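코르카리 소문자 폼 글자 세트 (재입고)

안녕하세요, 2021년 3월 재입고 소식 들고 왔어요. 지난번에 들여온 물량이 생각보다 훨씬 빨리 빠져서 한동안 품절 표시만 걸어 두었는데, 그사이에 "언제 들어와요?" 하는 쪽지를 정말 많이 받았거든요. 오래 기다려 주신 분들 고맙습니다! 이번에는 저도 마음먹고 넉넉하게 400세트를 주문했어요.

어떤 물건인지부터 말씀드릴게요. 영어 알파벳 소문자를 하나하나 도톰하게 만든 폼 글자예요. 자석도 아니고 스티커도 아니고, 그냥 상 위에 쭉 늘어놓고 노는 글자입니다. 너무 단순한가 싶으시죠? 저도 처음엔 그랬어요. 그런데 저희 집 둘째가 자석 글자는 냉장고에 한 번 붙이면 쳐다보지도 않더니, 이건 바닥에 쏟아 놓고 한참을 놀더라고요. 손에 쥐는 느낌이 좋은가 봐요. 떨어뜨려도 소리가 거의 안 나니까 저녁에 꺼내 줘도 아랫집 눈치가 덜 보이고요 (아파트 사시는 분들은 무슨 말인지 아실 거예요).

대문자 세트도 있긴 한데 저는 늘 소문자를 먼저 권해요. 그림책을 펼치면 글자 대부분이 소문자잖아요. 유치원에서 대문자 노래는 배워 와도 정작 책에 나온 a나 g를 못 알아보는 아이들이 꽤 많더라고요. 저희 첫째가 딱 그랬고요. 그래서 소문자만 따로 파는 곳을 한참 찾다가 코르카리를 만났습니다.

색은 글자마다 달라요. 빨강, 주황, 노랑, 초록, 파랑 쪽으로 알록달록하고, 같은 파랑이라도 진한 것과 연한 것이 있어요. 모음만 빨강, 이런 식의 규칙은 없습니다. 이걸 아쉬워하는 선생님도 계셨는데 저는 오히려 편했어요. 색으로 외워 버리면 책에서 까만 글자로 만났을 때 또 헤매거든요. 어떤 글자가 어떤 색으로 올지는 골라 드릴 수가 없으니 이 부분은 양해 부탁드려요.

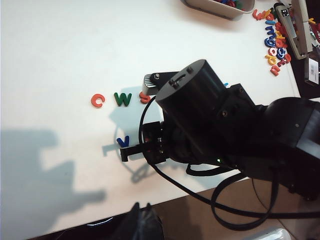
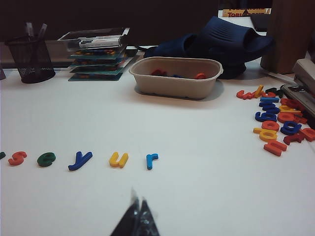 흰 상판 위에 늘어놓은 소문자 글자들

자, 그럼 집에서 어떻게 쓰느냐! 처음부터 단어를 만들라고 하면 아이들이 금방 도망가요. 저는 글자를 몇 개만 꺼내서 줄부터 세우게 해요. 순서는 아무래도 상관없고, 읽히지 않는 말이 나와도 그대로 둡니다. 그러면 아이가 먼저 "엄마, 이거 뭐라고 읽어?" 하고 물어봐요. 그때 같이 소리 내서 엉터리로 읽어 주면 아주 넘어갑니다. 한 번 웃고 나면 자기 이름에 들어가는 글자를 찾겠다고 나서고요.

조금 익숙해지면 낮은 쟁반이나 상자를 하나 곁에 두세요. 찾은 글자는 쟁반에 넣고, 모르는 글자는 옆에 쌓아 두는 놀이예요. 쌓인 쪽에서 하나씩 골라 쟁반으로 옮기다 보면 정리까지 끝나 있답니다. 전용 케이스는 세트에 없으니 집에 있는 걸 쓰시면 돼요. 계란판처럼 종이 펄프로 된 쟁반이 가볍고 모서리도 둥글어서 저는 그런 걸 좋아해요.

b하고 d, p하고 q 헷갈리는 건 이 세트로도 한 번에 해결되지 않아요. 글자를 돌리거나 뒤집으면 서로 바뀌어 버리니까요. 저희는 아예 그걸 놀이로 했어요. b를 돌려 놓고 "어, 이제 누구지?" 하고 물어보는 거죠. u랑 n도 똑같이 해 볼 수 있고요. w를 거꾸로 놓고 m이라고 우기는 아이도 꼭 있는데, 그럴 땐 진짜 m을 나란히 놓고 비교해 보라고 하면 자기들끼리 토론이 벌어집니다.

후기 중에 기억나는 걸 옮겨 볼게요. 한글학교와 영어 놀이반을 같이 하시는 카림 살렘 님은 "수업 끝나고 글자 찾아 담기를 시키면 아이들이 집에 안 가려고 한다"고 써 주셨어요. 고델리버 판 레이우엔 님은 손주 둘이 s를 서로 갖겠다고 다퉈서 결국 한 세트 더 사셨다고요. 두 아이가 같이 쓸 거라면 저도 2세트를 권해요. 한 세트로는 같은 글자가 두 번 나오는 단어를 만들 때 꼭 모자라거든요. apple도 p에서 막힙니다!

관리는 간단해요. 미지근한 물에 주방세제를 조금 풀어 살살 문지르고, 수건 위에 펼쳐 그늘에서 말려 주세요. 식기세척기나 건조기에는 넣지 마시고요. 볼펜 자국은 잘 안 지워져요. 저희 집 노란 글자 하나에는 아직도 점이 찍혀 있습니다. 폼이라서 세게 깨물면 이 자국이 남고 뜯어질 수도 있으니, 뭐든 입에 넣는 시기의 아기에게는 주지 마세요.

새 상품은 봉투를 열면 냄새가 조금 날 수 있어요. 창가에 하루쯤 펼쳐 두시면 저희 집에서는 괜찮았습니다. 냄새에 예민하신 분은 조금 더 두셔도 되고요.

주문 안내
상품번호: 657
구성: 영어 소문자 폼 글자 1세트
색상: 혼합 (글자별 지정 불가)
보관 케이스: 미포함
배송: 결제 확인 후 보통 8일 안팎
묶음배송: 로카르 그림책, 케샴 색연필과 함께 가능

교환은 받으신 그대로, 봉투를 뜯지 않은 상태면 됩니다. 다만 빠진 글자가 있거나 모양이 찌그러져 왔다면 뜯으신 뒤라도 괜찮으니 꼭 알려 주세요. 사진 한 장 보내 주시면 해당 글자만 따로 보내 드릴게요. 놀다가 잃어버린 글자는 낱개로 팔지 않아서 저도 도와드리기가 어려워요. 소파 밑을 한 번 더 봐 주세요 (저희 집 k는 거기서 나왔어요).

대문자 세트는 5월에 들어올 예정이고, 입고 알림을 눌러 두시면 문자로 먼저 알려 드립니다. 학원이나 어린이집에서 여러 세트 필요하신 분은 문의 게시판에 수량만 남겨 주세요. 견적은 제가 직접 써서 보내 드려요.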